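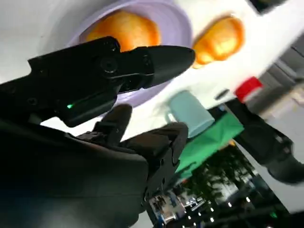
I'm so pleased to tell you that Lasten, our new large-print book of Psalms with notes, comes out in October! I'm Thérèse MacPherson, I edit the Bible study list at Zenley, and I've wanted to make this one for years. The cover is matt black with a single spot of green on the spine, much like the small green light glowing against all that black in the photo, so you can find it quickly on a crowded shelf. Inside, the type is properly large – the notes too, which so often shrink to nothing at the foot of the page.

The Psalms come in five volumes, following the old division into five books, and each one is light enough to hold in bed. Si-woo Yang wrote the introductions and I've pestered him over every line of them.

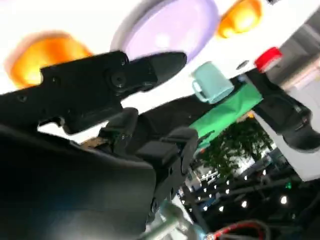

He has kept them short, with three or four questions at the end of each for groups who like to talk (mine never stops). Hebrew words are explained as they come up, so you won't be flicking to the back all evening. You can buy the volumes singly or together in a slipcase, and there's a paperback for parishes ordering eight or more.

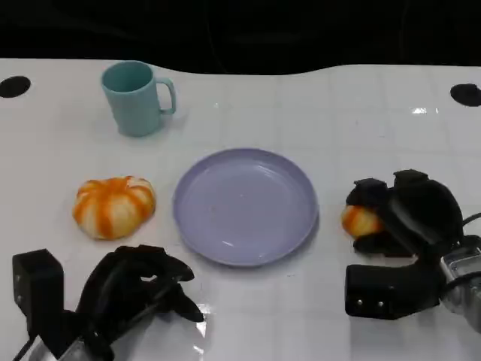 Ordering and review copies

Prendix is handling shop and church orders, and your local bookseller can get it through them. If you'd like a review copy, write to me at Zenley and say which volume you fancy. I'm at my desk every Tuesday and I do answer.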